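Weaving the Year 1060: Awuor Laizer on the Zernosside Hanging

Awuor Laizer has belonged to the Zernosside weavers' guild for most of her adult life, and since last February she has led its largest project, a wool hanging that shows a village market as it might have looked in 1060. We met at her house late in the morning, with samples spread over the backs of the chairs.

She did not choose the date herself. A local history group asked for something to hang in the old grain hall, and 1060 is the year the market first turns up in a charter.

"The charter is four lines long," she said. "It mentions a ford, a toll and a man who owed eels. That was all we had to go on, so the rest is ordinary life. People selling things, people cooking, a dog."

The guild decided early on that the piece would be woven. Laizer is firm about the difference.

"The Bayeux one is embroidery, stitched onto linen. Everybody calls it a tapestry and I've given up correcting them at parties. Ours is a real tapestry. The picture is the cloth."
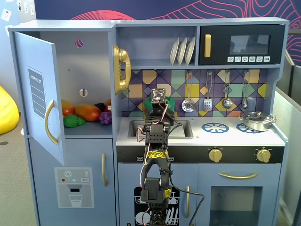 Dyes and yarn

The wool came from Dumitrescu, a small mill that still spins a hard two-ply. Laizer wanted madder, weld and woad and nothing else, which meant the greens had to be dyed twice, first yellow and then blue. Her first batch came out closer to gray.

"I blamed the water. Then I blamed the pot. Viorica looked at my notes and said I'd let the vat get too cold, and she was right."

Viorica Pop handles the drawings, which weavers call cartoons. She works them up at full size on brown paper and pins them behind the warp. Laizer says there were some 2000 hours in the hanging when they last added up the sheets, and that Pop's time at the drawing table isn't in that.

Working on one loom

The loom is an old Bradell floor model, wide enough for 4 people on the bench if they like each other. Most evenings there are 2. One weaver's tension was so much tighter than the rest that the left side began to draw in, and a hand's width had to come out.

"She unpicked it herself and didn't say a word the whole time. I made tea. You don't want to pull out somebody else's weaving."

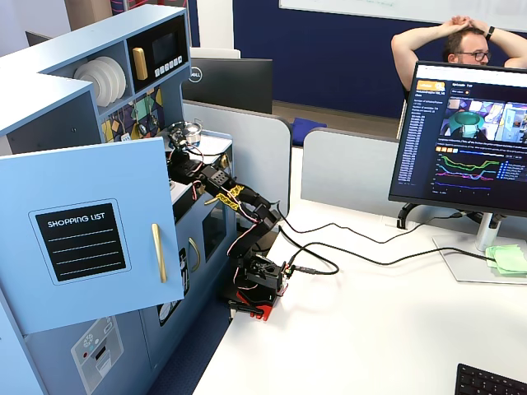 Play kitchen with the shopping list door open.

The market scene is finished up to the rooftops. What remains is mostly sky, plus the border, where Pop has drawn eels running the full length — Laizer thinks there are too many of them. After that comes the lining, and a trip to Usis to see how a weaving group there hung a piece of similar weight from a stone wall.

"They used a wooden batten and a long strip of Velcro," she said. "I'd like to see how it's holding up before we buy any."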